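We use cookies to remember your settings. Accept | Read more

Dendness Home Help > Clothes and laundry

How to fold a puffer jacket so it stays small?

Posted by Aileen Calimlim
I have a quilted winter jacket and I must put it in a drawer before February ends. Each time I fold it, it opens again like a bread. I do not want to buy a vacuum bag. Is there a way with only the hands?

3 replies, 374 views

Lakatos
Just push it in the drawer and close fast.

Cullex
Please do not listen to the reply before me. Close the zipper first and lay the jacket on its front. Fold both sleeves to the back, then fold the sides in so you have a long shape. Now roll it slowly from the bottom to the collar and press with your arms, so the air can go out. If it has a hood, you can pull the hood over the roll. Do not keep it tight for many months, the filling does not like this.

Ladomano
I agree with Cullex, but I want to add that you should work on the bed and not on your knees. A big flat place makes it much easier. Also shake the jacket well before, and look in the pockets. I once rolled mine with 2 keys inside and searched for them until Thursday. For a quilted one like this I need 20 minutes, but I am slow.

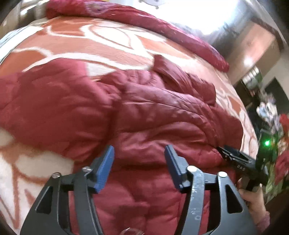
Red puffer jacket on the bed, not folded yet.

Print this page | E-mail to a friend

Contact | Copyright Dendness Home Help | Back to top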